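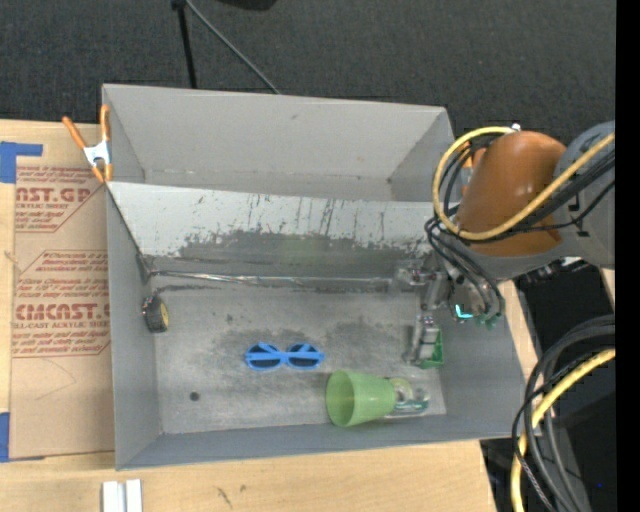 The Lomcombe Datum

By Cledwyn Morgan
April 1, 2021
2 min read

The benchmark at Lomcombe was a brass bolt set in the north pier of the lock, and its published height was wrong by 107 millimeters.

Feng found the error on the second run. She had leveled up from the Jernard road and closed on the bolt with a difference she did not like, so she leveled back down and got the same difference with the sign reversed. She wrote both figures in the book and underlined neither.

"The staff," said Stendard, who was holding it.

They checked the staff against the steel tape. It was correct. They checked the collimation of the level over a short base on the towpath. It was within tolerance. Stendard ate a sandwich standing up.

The lock keeper came out at noon. He was a tall man in a wool hat, and he watched them for a while before he spoke.

"It's the pier," he said. "My father told them."

"Told whom?" said Feng.

"The last ones."

The last survey had been filed under sheet 2660. Feng had a copy in the van. It gave the height of the bolt to the nearest millimeter and noted no settlement. The observer had signed each page in a small upright hand. The closing error was zero on every loop, and she had never seen that in a field book.

She turned to the back. The entries for Lomcombe were in one ink, with no corrections, and the wind was recorded as light from the west for nine consecutive days.

"He didn't come here," said Stendard.

"He came once," said the keeper. "He had tea. He asked my father how high the water got, and wrote that down."

Feng put the book back in its sleeve. The canal board had set 2000 meters of new bank to that bolt – the contractors were due on Monday.

She set up the tripod again at the foot of the pier and pressed the shoes into the gravel.

"Again?" said Stendard.

"From the road," she said. "You can drive the staff down. I'll walk."

The keeper went in to put the kettle on.

Contact | © 2021 Cledwyn Morgan | Back to top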